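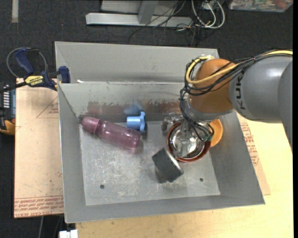
Thread on hard water, kettles and why your descaler seems to stop working halfway through. I test domestic water for a living and get asked this most weeks. 1/14

Hardness is the amount of dissolved calcium and magnesium. UK reports usually give it as mg/l of calcium carbonate. Some appliance manuals want German degrees, others want Clarke degrees. These are different units and the numbers can't be swapped. 2/14

Conversions: divide mg/l as calcium carbonate by 17.8 for German degrees, or by 14.3 for Clarke. If your supplier reports mg/l as calcium only, multiply by 2.5 first. Check the column heading. Most wrong dishwasher settings I see come from that one missed step. 3/14

Scale in a kettle is nearly all calcium carbonate. Cold water holds the calcium as bicarbonate. Heating drives off carbon dioxide and the carbonate drops out. It forms fastest on the hottest surface, so the element or base plate goes first and the walls follow later. 4/14

This part is called temporary hardness. Permanent hardness is mostly sulphates and chlorides, and boiling leaves it in the water. Two houses with the same total hardness can scale at very different rates. Look for the alkalinity figure on the report as well as the total. 5/14

Worked case. A flat in Wosenow and a house in Dindach, both with the same total on the supplier's sheet. The Wosenow kettle needed descaling every 2 weeks. The Dindach one went most of a year. Alkalinity in Dindach was very low and the hardness there was largely sulphate. 6/14

Descaling: citric acid, food grade, powder. 25 g in 500 ml of warm water is a 5% solution and that is plenty for a kettle. Enough to cover the scale, leave for half an hour, pour away, rinse, boil once with fresh water and throw that out too. 7/14

Do not boil the citric solution. Hot concentrated citric acid with a lot of dissolved calcium can deposit calcium citrate, a dull white film which is harder to shift than what you started with. Warm is fine. If the film has already formed, use fresh, cooler solution and more time. 8/14

When the fizzing stops there are two possibilities. Either the scale has gone or the acid has. Look inside. If there is still a crust, the acid is used up and leaving it overnight will do very little. Pour it out and make a new batch. This is the "stops working halfway" complaint in full. 9/14

Stoichiometry for those who asked last time. One mole of citric acid takes up at most 1.5 moles of calcium carbonate. So 25 g of anhydrous acid deals with 19.5 g of scale on paper. In practice expect less, as the reaction slows well before the acid is gone. 10/14

Vinegar works. Ordinary malt vinegar is 5% acetic acid, it smells, and the smell hangs about in plastic lids and seals. I would keep it off rubber seals for long soaks. Never mix any acid descaler with bleach. That gives off chlorine. 11/14

Jug filters: the usual cartridge is a weak acid exchange resin plus carbon. It takes out temporary hardness and leaves most of the permanent. Capacity depends on your water, so the "change monthly" light is only a timer. I ran a Husell jug on hard water and breakthrough came on day 6 with a family of four filling it. The light stayed green. 12/14

Test strips are good enough for setting a dishwasher. For anything closer use a drop titration kit. I use the Lindqvist one, part 2303, because the bottle doesn't clog. Rinse the tube with the sample first, hold the bottle vertical, swirl after each drop and stop when the colour change stays. Run it twice. If the results differ by more than one drop, run it again. 13/14

Don't test from a softened tap and then set the dishwasher for unsoftened water. Find out which taps are on the softener. In most houses the kitchen cold is left off it for drinking and the dishwasher may be fed from either side. Trace the pipe. 14/14

Addendum, as three people have already replied about magnetic clamps. I have measured hardness before and after several of them. The figures were the same within one drop. The makers mostly claim a change in crystal form, and a titration can't test for that, so I have no result to offer on it.

Second addendum. Yes, the 17.8 and 14.3 are rounded. For a dishwasher dial with six positions it makes no difference.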